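Weiße Tischfläche aus mehreren Platten: Fugen schließen oder offen lassen?

Forum Werkstatt und Arbeitsplatz › Tische und Oberflächen

Liette McKinnon
Ich plane einen Arbeitstisch mit weißer Oberfläche für einen Raum, in dem kleine Teile sortiert und montiert werden. Eine Platte in voller Größe bekomme ich nicht durch das Treppenhaus, also wird die Fläche geteilt. Vorgesehen sind 2 Platten mit je 810 mm Breite und 652 mm Tiefe, nebeneinander auf einem gemeinsamen Untergestell von Dister. Die Kanten sind werkseitig beschichtet, das Gestell ist in der Höhe einstellbar.

Mir geht es um die Fuge. Bei einem älteren Tisch haben wir sie offen gelassen. Nach einem halben Jahr war sie dunkel, und auf einer weißen Fläche sieht man das aus jeder Richtung. Außerdem stand eine Platte an der Stoßstelle minimal höher, sodass flache Teile beim Verschieben hängen blieben. Reicht es, die Platten stramm zu verschrauben, oder gehört dort grundsätzlich etwas hinein? Die Fläche soll sich später wieder zerlegen lassen, spätestens beim nächsten Umzug. Verleimen scheidet deshalb aus.

Borislav Kos
Silikon rein, abziehen, fertig. Hält bei mir seit Jahren. Weiß nehmen, nicht transparent.

Biljana Kneževič
Silikon würde ich an dieser Stelle nicht verwenden. Es bleibt leicht elastisch, nimmt Staub an und lässt sich beim Zerlegen nur mit Mühe rückstandsfrei von einer beschichteten Kante entfernen. Auf Reste haftet später kaum noch etwas, auch kein neues Silikon.

Zuerst sollte der Höhenversatz beseitigt werden, die Fuge kommt danach. Vorgehen:

Das Gestell in beiden Richtungen mit der Wasserwaage ausrichten, bevor die Platten aufliegen. Ein verspanntes Gestell überträgt den Fehler direkt auf den Stoß.

Beide Platten lose auflegen und ein gerades Lineal quer über die Fuge halten, vorn, in der Mitte und hinten. Kippelt es, die niedrigere Platte mit dünnem Blech oder Furnierstreifen auf der Traverse unterlegen. Pappe setzt sich mit der Zeit und ist ungeeignet.

Die Platten von unten mit Arbeitsplattenverbindern zusammenziehen. Bei der angegebenen Tiefe genügen zwei Stück, jeweils 226 mm vom vorderen und hinteren Rand. Damit bleiben 200 mm zwischen den Verbindern, und der Schlüssel lässt sich noch ansetzen. Abwechselnd anziehen und zwischendurch das Lineal erneut auflegen.

Erst danach die Platten am Gestell festschrauben. Wer umgekehrt vorgeht, zieht die Verbinder gegen die Schrauben und erhält wieder einen Versatz.
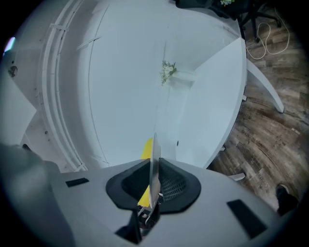
Für die Fuge selbst gibt es bei zerlegbaren Tischen im Wesentlichen zwei Möglichkeiten. Die erste ist Hartwachs in Plattenfarbe, warm eingebracht und mit einem Kunststoffspachtel bündig abgezogen. Es wird fest, bleibt aber spröde genug, um sich beim Trennen der Platten ohne Schaden an der Kante lösen zu lassen. Ganz unsichtbar wird die Linie nicht. Je nach Lichteinfall zeichnet sie sich als feiner Strich ab, auch wenn die Höhe stimmt.

Die zweite Möglichkeit ist ein flaches Dichtband auf der Stoßkante, etwas unterhalb der Oberfläche. Es verhindert, dass Flüssigkeit an die Verbinder gelangt. Die sichtbare Fuge bleibt offen und muss gereinigt werden, dafür ist die Demontage eine Sache von Minuten. Das Band von Jirow lässt sich nach meiner Erfahrung sauber abziehen, bei Sirau blieb Kleber zurück.

Scheuermilch auf weißen Beschichtungen vermeiden. Sie raut die Oberfläche auf, und gerade an den Kanten wird das Weiß danach schneller grau. Ein feuchtes Mikrofasertuch mit wenig neutralem Reiniger reicht, dabei längs der Fuge wischen — quer drückt man den Schmutz hinein.

Mirjana Papadopoulos
Ergänzung zum Wachs: vorher ein Probestück anfertigen. »Weiß« ist bei Platten und Wachsstangen selten derselbe Ton. Ich habe zwei Stangen gemischt, ein reines Weiß und ein helles Grau, bis es bei Tageslicht passte. Unter der Deckenlampe sah es vorher richtig aus und am Fenster deutlich gelb.

Bei kleinen Teilen würde ich außerdem überlegen, die Fuge gar nicht in die Mitte des Arbeitsbereichs zu legen. Eine breite und eine schmale Platte statt zweier gleicher, dann liegt der Stoß seitlich unter den Ablagekästen. Ob der Zuschnitt noch änderbar ist, müsste man beim Lieferanten erfragen.

Liette McKinnon
Danke. Der Zuschnitt ist schon bestellt, die Platten kommen am Dienstag. Ich nehme Verbinder und Hartwachs und fertige vorher ein Probestück an. Die 226 mm passen, die Traverse liegt an dieser Stelle nicht im Weg.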